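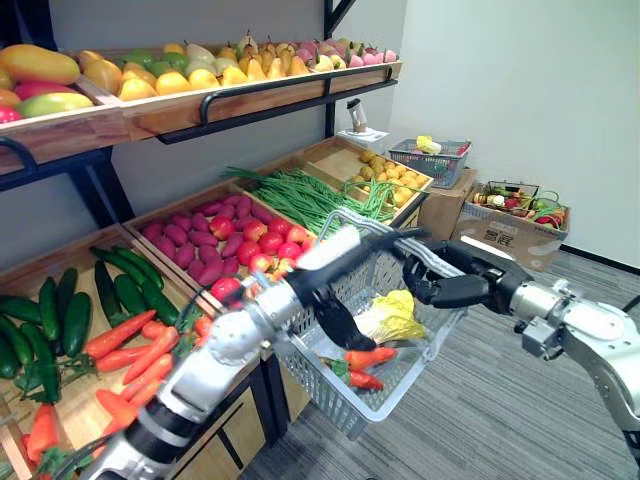 **Speaker notes, grocery task talk (Higinio reads, Abundio runs the slides)**

Slide 1

Good morning. I'm Higinio Lozano, and I work with Abundio Manríquez at Kevstead. We'll talk about how we gather examples for the shopping task. Training results are in the second talk, after lunch.

Slide 2: the task

- Both hands stay on the basket handle while the robot stands at the display. Then one hand lets go and picks.
- All the produce is artificial. Real pears bruise, and we would be buying them every week.
- Say the shelf order slowly: pears and peaches up top, apples and sweet potatoes in the middle, carrots and cucumbers low.

Slide 3: what counts as one example

One example is one item, from the spoken request to the item lying in the basket. We started in September and have 2080 recorded, of which 944 passed review. Pause here, people write this down.

An operator does up to 42 in a shift. After that the grips get sloppy and we stop.

Slide 4: what we throw out

- Basket touches the shelf rail.
- Wrong item, even if the grasp was good.
- Carrot picked by the leaves. Abundio wants to keep these in a separate set. I don't. Mention that we disagree and move on.

Slide 5: changing the layout

We move the produce every 4 examples. In the early recordings we left it alone, and the model learned where the apples were and ignored the request. Play the Skustico clip. If the sound fails, skip to questions.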